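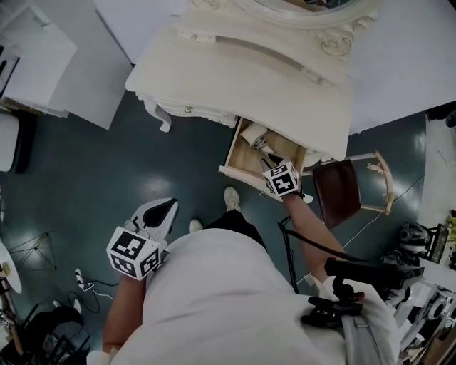
Why do drawers get stuck?

I love old furniture, but some of it is very grumpy! My gran's chest of drawers slides like a dream in winter, and then in summer I have to tug and tug.

Wood is made of lots of tiny tubes, which once carried water up the tree. Even after the tree has been cut and sawn, those tubes can still soak up water from the air. When the air is damp the wood swells – only a little bit, but a drawer hasn't got much room to spare. When the air dries out, the wood shrinks again.

You can help a sticky drawer by rubbing a plain candle along the bottom edges (ask a grown-up first, and take everything out). The wax makes the wood slippery. I did mine in October and it took 7 goes before it stopped squeaking!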